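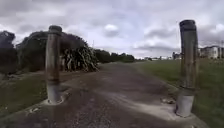

Path between the two posts, gravel and dirt, overcast.

Home Diary Drainage Notes Maps Contact

May 2018
By Kazuhiro Hattori

Resumed the culvert log after a gap of several months. The last proper entry was October, when the inlet on the Jenkins side silted up to the crown and I dug it out by hand. I had meant to write up the winter readings separately but the notebook got damp and half the pencil marks have gone, so the series starts again from this month and the old one stays as it was.

Rain gauge first. I replaced the funnel on the Estislow gauge. The old one had a hairline crack under the rim and was under-reading, by how much I can't say. I poured a measured 275 ml through the new funnel twice and recovered the full amount both times to within what I can read off the cylinder. The winter totals from that gauge should be treated as minimums. I have put a pencil M beside each of them.

The stage board at the outlet is still legible below the 80 cm mark. Above that the paint has lifted and the figures have to be inferred from the screw holes. Water stood at 44 cm when I arrived and had not moved when I left. No flow over the sill. There was a line of dead grass caught on the board well above the water, so there has been a higher stage since the last visit, but I have no date for it and have not entered it in the table.

Walked the path afterward to look at the surface. The question I have been carrying since last year is where the runoff leaves the gravel. The camber was cut to shed to both sides, but the compacted band on the right has a different finish and I suspect it now sheds less than the rest. Fine material packs down under feet and tires and closes the voids, and once that has happened the water runs along the path until it finds a low point. The low point in this case is the inlet, and that would account for the silt. I want levels across the full width before I say any more about it.

Took a string line and a 15 cm rule for a first pass. This was a mistake. The line sags in any wind and the rule is too short to be useful in the deeper ruts by the junction. I got readings at three sections and threw out the middle one. The other two disagree on which side is lower. Need the proper level, which is with Narnow for calibration and has been there longer than they quoted. Called them. They have it on the bench. No date given.

Read the Jevetti pipe tables again in the evening. Their roughness value for aged concrete is lower than the one I used in the October calculation. With theirs, the culvert passes more than I had it passing, and the backing up would then have to come from the silt alone. With mine, the pipe is marginal even when clean. The two answers call for different work: a sediment trap upstream in the first case, a larger pipe in the second. A trap is a day with a shovel and some boards. The pipe means money and a permit.

I redid the arithmetic by hand and found that I had carried the slope wrong in the second line, one decimal place of rounding too early. It makes a small difference and doesn't settle the argument. Corrected the sheet and initialed it.

To do before the next entry:
Get the level back.
Repaint the top of the stage board, black on white, same font if I can find the stencil.
Sample the silt at the inlet and sieve it. If it matches the fines off the path I will have the source.
New notebook, waterproof.

Left knee sore from the bank at the outlet. The footing there is worse than it was and I should cut a step into it. Supper late, soup and the rest of the bread.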